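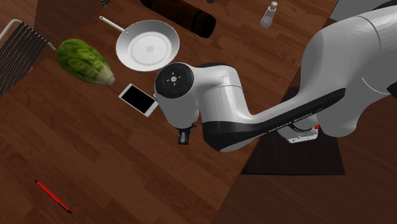 Setting up and maintaining a simulated pick-and-place cell
Student project report
Submitted Mar 8, 2022

1. Purpose of the work

The task given to our group was to prepare one robot cell in simulation and to keep it in good order until the end of the course. The cell has the name Tonach. It contains one Franka Emika arm with a gripper, one table, and a set of household objects which the arm has to pick up and move. Other groups used Tonach for their own grasping programs, so when the cell had a fault, their work stopped also.

In this report I write how the cell was set up, which faults we found, and how we repaired them. The grasping programs are described in the reports of the other groups.

2. Starting point

We received the cell from the previous year as a project folder in Jirno, the simulator used in our laboratory. The folder opened without an error message, but the arm could not finish a full test cycle. There was a short text file with notes, and the last note was from December. It said only "base moved, check later". We did not know who had moved the base or by how much.

3. Setup of the cell

3.1 Base and table

The arm stands on a dark rectangular mounting plate. In the old folder the plate and the robot base were two separate objects, and each had its own position. When someone changed one of them, the other stayed behind. We made the plate the parent of the base, so now both move together. After this we measured the distance from the base to the table origin and wrote it in the configuration file, where all programs can read it.

3.2 Objects

The objects on the table were chosen by our supervisor to be different in shape. Among them are a frying pan with a long handle, a smartphone, a head of lettuce, a red pen and a small clear bottle with a white cap. The pan is difficult because its handle takes much room on the table, and the arm must come to the phone without touching the pan. The pen is thin and we placed it on the free part of the wood, far from the others.

Each object has two models: one which is seen, and one more simple which is used for contact. Most of our later problems came from the second one.

3.3 Home position

We defined a home position and a waiting position. In the waiting position the gripper points down over the table, close to the phone. We use it to compare the view from above with the view which we saved on the first day. If the wrist does not appear in the same place, we stop and look for the reason before any other test.

4. Faults and repairs

4.1 Offset of the gripper

In the first tests the fingers closed 9 mm beside the target. The error was the same for all objects, which told us that the objects were not guilty. We found that the tool point was defined at the wrist flange and then shifted again in the Predow script, which reads the target list. The shift was counted two times, with a wrong direction in the second. We deleted it from the script and kept it only in the robot file. The test was repeated nine times and the offset did not return.

4.2 Shaking of the lettuce

The lettuce was moving slowly on the table even when the arm was far away. Its contact model had many small faces, and some of them were under the table surface at the start. We replaced it with a simple long rounded body and raised the start height by 3 mm. Now it falls a little and then rests.

4.3 Stop near the shoulder

Sometimes the arm stopped with a joint limit warning when it returned home. We looked at the joint values in the log and saw that the planner chose a long way around. We added one middle point on the return path. I must say this is not a perfect repair, because the point is fixed and must be changed if the table is moved.

5. Regular care

Before each session, one member of the group does the following:

Open the cell and check that no file was changed since the last session.
Move the arm to home, then to the waiting position.
Compare with the saved view.
Run the short cycle with the pen only.
Write the result in the log, also when everything is good.

The last point was forgotten many times in the beginning. Later we made the log open by itself after the short cycle.

6. Results

After the repairs we ran the full test with 305 cycles. The arm completed all of them without a joint limit warning. In three cycles the phone slipped from the fingers. We believe the friction value of the phone is too low, but we had no real phone measurement to compare, so we left it as it was and noted it in the file.

7. Open points

The middle point on the return path should be calculated from the table position. The contact model of the pan handle is still one straight box, and this is too thick at the end. For the next group we saved the complete folder together with the log on the Araújo server, in the directory with the name of the cell. The old note about the base is still there, with our answer written under it.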